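Community Help > Faith & Parish Life > Events and Speakers

Print this page | E-mail to a friend

Inviting an outside speaker to a parish breakfast: what do we cover?

Posted by hurkton_parishioner, August 25, 2025

Our parish in Hurkton wants to run a Saturday-style breakfast for fathers and grandfathers, with a guest speaker from outside the diocese. We have had our own deacon speak before, but never anybody who travels. The hall seats 130. The man we have in mind is a lay speaker, four hours away by road. Do we offer a fee or wait for him to name one? And does Father need to clear it with anyone, or is his say-so enough?

Noura Sayegh

Ask him what he normally receives and put whatever you agree in writing. A one-page letter is fine. Ours covers the stipend, mileage, one night's accommodation, meals, the length of the talk and whether he may sell books at the back. We paid $300 plus travel for our last one in Skovville, and he was happy with that. Others charge a good deal more.

On clearance, your pastor should phone the chancery before you print anything. Many dioceses want a letter of good standing from the speaker's home diocese or pastor, even for a layman. It can take a few weeks to come through, so don't leave it to the end.

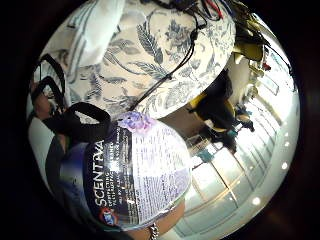 Reece Bramwell
Parish events coordinator, Skovville

I agree with Noura on the letter. I would add a cancellation line, particularly if he is driving in winter. Ours says that either side can call it off with no fee owing, but we reimburse any travel already booked.

Sell tickets ahead. If you only take money at the door you won't know how much to cook. We charged enough to cover the food and took up a free-will offering for the speaker on top of his stipend. Check with him first that he doesn't mind that.

Keep the talk to 40 minutes at most and have Mass before breakfast. We tried it the other way and half the hall went home after the eggs.

nseir_k

Just ask your priest. Ours looked after all of it. We gave the speaker a cheque and a fruit basket.

Contact us | © Caka Community Help | Back to top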